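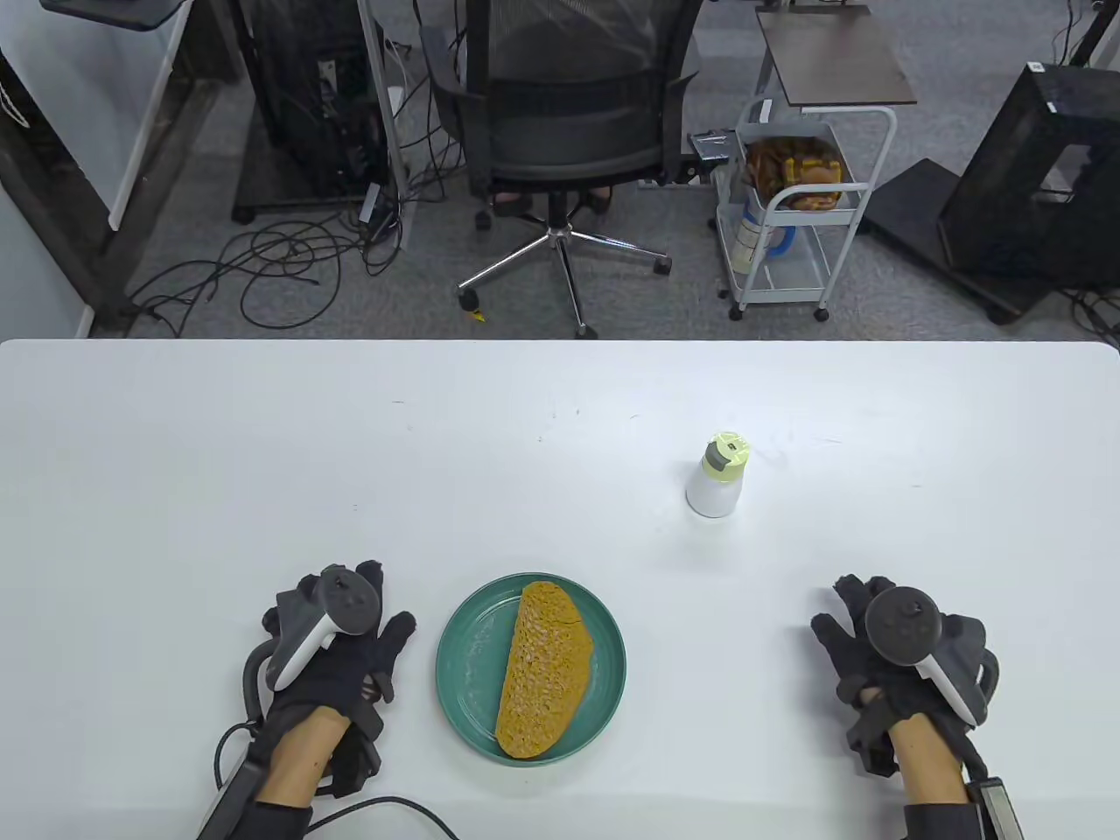
Round teal-green plate with a slice of seeded bread on a white tabletop; small lidded bottle behind. Photo: Hesier

Hesier Publishes Version 2 of Its Guide to Light Meals at Shared Work Tables

ALLACH, 10 May 2023 - Hesier, a supplier of workroom furniture and fittings, has published Version 2 of its planning guide for light meals at shared work tables. The guide covers table surfaces, plates, small bottles, snack storage and the floor area next to the table. It replaces the first version in full and applies to rooms without a separate kitchen or break area.

The revision is based on a meal log kept by customers of Hesier and its fitting partner, Juhász. The log closed in February with 2,528 usable entries. Of these, 1,626 recorded food eaten at the same table used for work. Bread, either plain or with a spread, was the most frequent entry. Entries that did not name the table or the food were removed before the count.

"The first version treated food at the work table as an exception and gave it half a page," said Judit Simon, who edited the guide. "The log put it well above half of all entries. We rewrote the sections on surfaces and plates first and then adjusted the storage section to match."

Table surface

The guide calls for a smooth, plain, light-colored tabletop. Crumbs and seeds from a crusted or seeded loaf are easier to find on a plain top than on a patterned one. White remains the reference color. Wood-grain tops are accepted for storage furniture and for desks where no food is served.

Surfaces are to be wiped before and after each use with a damp cloth and dried. Abrasive pads are excluded. The guide gives no preference between square and rounded table edges, as the log did not record edge type.

Plates

One plate is specified per person, round, with a color that contrasts with the tabletop. Teal-green is the reference color for white tables. Contrast makes the edge of the plate easy to locate when a person's attention is on something else, and it makes plates easier to collect at the end of the day.

A slice of bread should lie flat and fully within the rim. Large slices are to be halved before serving. Food is served on the plate and not on paper, a napkin or the packaging it came in. Stacked plates are to be kept off the work table.

Bottles and small containers

Small bottles may stand on the table if they have a closing cap. The recommended position is beyond the plate as seen by the seated person and slightly to one side, clear of the reach toward the food. A bottle with a colored cap on a pale body can be told apart from its neighbors by cap color, and the guide includes a chart for rooms that wish to assign colors by content.

Open cups are handled in a separate section, unchanged from the first version.

Snack storage

Packaged snacks are to be stored in a wire cart next to the table. The cart may be fitted with a solid top shelf. Bags go in the basket, where the contents can be checked from the side. Large containers go below the bags to keep the weight low. Carts on casters should be pulled out when the floor is cleaned and returned to the same spot.

Where food storage shares a wall with office equipment, the guide recommends keeping the two on separate pieces of furniture.

Floor and seating

Carpet is permitted. Crumbs should be vacuumed daily from the carpet on all sides of the table, including below the chairs. Cables and power strips need to be lifted before vacuuming, and the guide now lists this as its own step - the first version mentioned it only in the notes.

Availability

The guide is available to customers on request, in print and as a file. A first print run of 4,000 copies is held at the Hesier warehouse in Allach. Customers with a Bakorar service plan will receive a printed copy with their next scheduled delivery. Copies of the first version may be kept for reference but should be marked as withdrawn.

Editorial contact
Judit Simon, Hesier, Allach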